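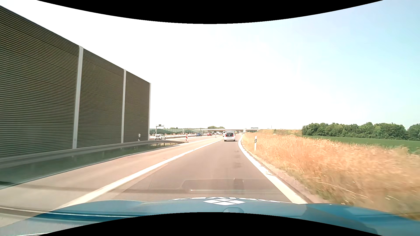
Is a surprise party worth it if the guest of honor hates surprises?

My husband's sister wants to throw him a surprise party in Toledo this October. She has already put down $160 on a room. He says he hates surprises, but she says everybody says that. I have my doubts. Has anyone pulled this off with a person who meant it? And how do you get him there, a two-hour drive, without lying the whole way?

Posted 14 Jun 2018

Soo-ah Hong
I'd believe him. My aunt said the same thing for years, we did it anyway, and she spent most of the night in the kitchen washing plates. If the deposit is gone either way, I would do this:

1. Tell him there is a dinner, with family, on that date. Leave out the guest list if you must.
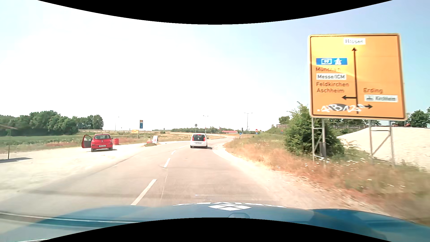 2. Cap the list. Your sister-in-law will say 30 people is small. It isn't, for him.

3. Skip the hiding and yelling.

He gets his party and you don't have to make up a story for two hours.

lostel_mom
Everybody says they hate it and then they cry happy tears!! Do it! Get balloons

tromport411
Did those people tell you they were happy, or did they just cry? I'd ask the room if the $160 can move to another date before anyone orders a cake. Some places say no on the website and yes on the phone.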